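Gudwood Open Day: Frequently Asked Questions

When do the demonstrations begin?
Doors open at 1000 and the first demonstration starts at 1016. Please report to reception.

What will visitors see?
Cloth folding with hand-held grippers, carried out on a bed. 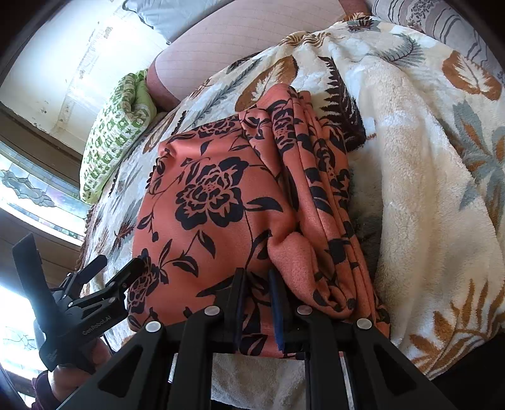
Reading time: 1 minute

May visitors try the grippers?
Yes – under staff supervision.

Whom should schools contact?
Harriet Whitlock, Visits Office, extension 3937.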